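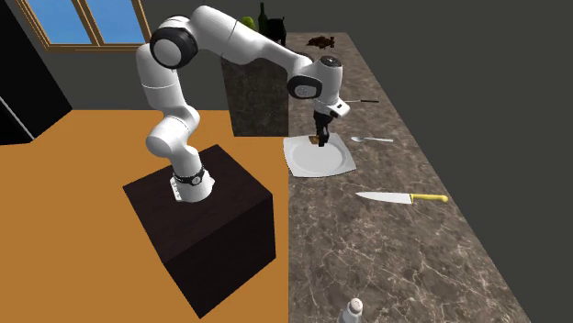 Tamás Kocsis wants to know how a robot arm can learn where a plate is without bumping into it first. Good question, Tamás. The answer is that somebody has to set the arm up, and with an arm like this one the setting up is done on a computer.

The arm, the plate and the kitchen are all drawn by a program. At Drirent, where we work on kitchen arms, the program is called Jolten. Mistakes are cheap in there. If the arm swings the wrong way and hits the counter, we press reset and start over.

First, the base. The arm stands on a block beside the counter, and it needs to stay exactly where it is. Every other measurement starts from the base. Put the base a little too far to the left and the arm will reach a little too far to the left every single time. So the base goes in first, and after that we don't touch it.

Next come the joints. A joint is a place where the arm can bend or turn, like your elbow or your wrist. Our arm has 7 of them. We check them one at a time, starting at the bottom. Each joint turns one way, turns back, and should stop at the same number it started from. That number is called the zero. If a joint has lost its zero, the arm thinks it is in one place when it is really in another. Try touching your nose with your eyes shut after spinning around, and you will get the idea.

Then we do the gripper, the part that holds things. Ours has 2 fingers that slide together and apart. It has to squeeze hard enough to keep hold of a bit of food but not so hard that it squashes it. We try a gentle squeeze, lift, and wait. If the food slips, we raise the squeeze one step and try again. This part is slow — soft foods and hard foods need different settings.

Last is the plate test. The arm picks up one piece of food, carries it over the plate, comes down and lets go. A run can take up to 60 seconds. We did 839 runs for the Bultetden kitchen, and most of the early ones were bad. A lot of food ended up on the rim of the plate. The fix was to make the arm slow down for the last part of the trip.

Does a computer arm need looking after? Yes, in its own way. It has no screws to tighten and no grease to wipe off, but somebody can change a setting and forget to write it down. We keep a list called the Durán sheet, with the base, the zeros and the squeeze on it. Before each new job we read down the sheet and check that the program says the same thing.

Last checked 5/11/23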